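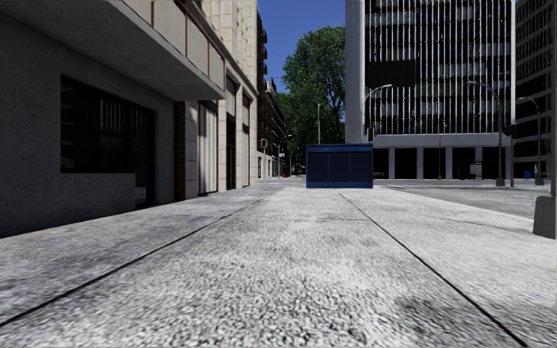
정보공개 청구, 처음이라면 이렇게 써 보세요

우리 동네 보도 정비에 예산이 얼마나 들어갔는지, 그 공사를 왜 하필 그 구간에 했는지 궁금했던 적 있으신가요? 전화로 물어보면 담당 부서가 두 번쯤 바뀌다가 흐지부지되기 쉬운데, 문서로 청구하면 문서로 답이 옵니다. 저는 이게 정말 신나는 제도라고 생각해요! 변호사도 필요 없고, 왜 궁금한지 설명할 의무도 없습니다. 민주주의 수업에서 배운 '알 권리'를 평일 저녁 식탁에서 바로 써 볼 수 있는 거죠.

1. 질문을 문서로 바꾸기

가장 많이 하는 실수가 "왜 그렇게 했나요?"라고 쓰는 겁니다. 정보공개 청구는 기관이 이미 가지고 있는 기록을 달라는 절차라서, 의견이나 해명을 요구하면 민원으로 넘어가 버릴 수 있어요. 먼저 어떤 문서가 있을지 상상해 보세요. 계약서, 설계 변경 내역, 회의록, 결과 보고서, 지출 결의서… 막상 적어 보면 꽤 많이 나옵니다. 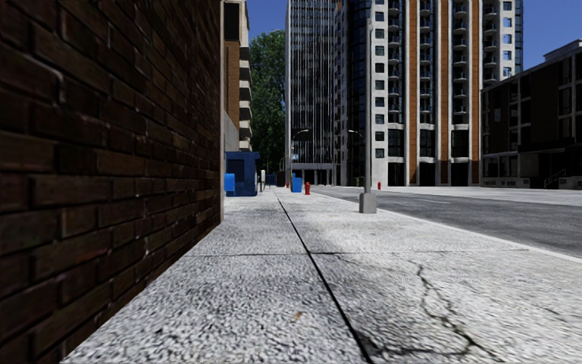
문서 이름을 정확히 몰라도 괜찮습니다. "관련 회의록 및 회의 자료 일체"처럼 쓰되 기간과 부서를 좁혀 주면 담당자도 찾기가 훨씬 수월해요. 기간은 한 해 단위로 끊는 걸 권합니다. 저는 첫 청구 때 욕심을 부려 10년 치를 달라고 했다가 범위를 줄여 달라는 전화를 받았어요. (전화 주신 분이 친절해서 오히려 많이 배웠습니다.)

2. 청구서 본문 쓰기

길게 쓸 필요 없습니다. 제가 쓰는 틀은 이렇습니다.

"귀 기관이 올해 1월부터 6월까지 체결한 보도 정비 공사 계약의 계약명, 계약 금액, 계약 상대방, 수의계약 여부를 엑셀 파일로 공개해 주시기 바랍니다."

파일 형식을 적는 걸 잊지 마세요! 스캔한 PDF로 받으면 숫자를 하나하나 옮겨 적어야 합니다. 저는 368쪽짜리 스캔본을 받아 본 뒤로 이 한 줄을 절대 빼먹지 않아요.

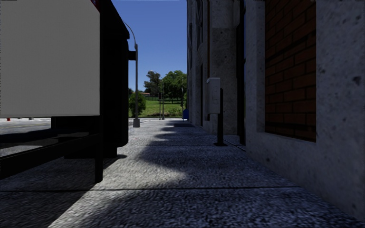 수령 방법은 전자파일로 고르면 편하고, 종이 사본을 고르면 분량에 따라 수수료가 붙습니다. 공익 목적이라면 감면 사유를 적는 칸도 한번 살펴보세요. 접수가 끝나면 접수번호를 꼭 따로 적어 두시고요.

3. 기다리기, 그리고 답변 읽기

기관은 원칙적으로 청구를 받은 날부터 10일 안에 공개 여부를 결정해야 하고, 부득이하면 10일 범위에서 연장할 수 있습니다. 연장할 때는 그 사실과 사유를 알려 줘야 해요. 답변은 공개, 부분공개, 비공개 가운데 하나로 옵니다. 자료가 아예 없다는 '부존재' 통지도 종종 있는데, 이럴 땐 문서 이름을 바꾸거나 다른 부서로 다시 청구하면 나오기도 합니다.

저희 공부 모임 '호아니(Hoani)'의 누르한 쿠르툴루쉬(Nurhan Kurtuluş) 님은 부분공개 결정문을 받으면 가려진 부분에 형광펜부터 칠합니다. 칠해 놓고 보면 개인정보라서 가린 곳과 이유가 애매한 곳이 금방 갈려요.
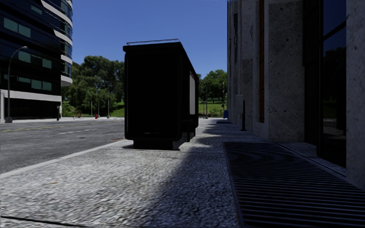

4. 비공개라면 이의신청

통지를 받은 날부터 30일 안에 이의신청을 할 수 있습니다. 통지서에 적힌 비공개 조항을 찾아 읽고, 내가 요청한 정보가 왜 거기에 해당하지 않는지 두세 문단으로 쓰면 됩니다. 일부만이라도 공개해 달라고 덧붙이세요. 행정심판이나 행정소송으로 가는 길도 있지만, 첫 청구라면 이의신청까지만 해 봐도 감이 확 옵니다!

다음 글에서는 받은 엑셀 파일을 정리하는 법을 다룹니다.

분류: 생활 속 시민권 > 따라 하기
공감 140 · 댓글 2
문의: 호아니 시민 공부 모임 | 맨 위로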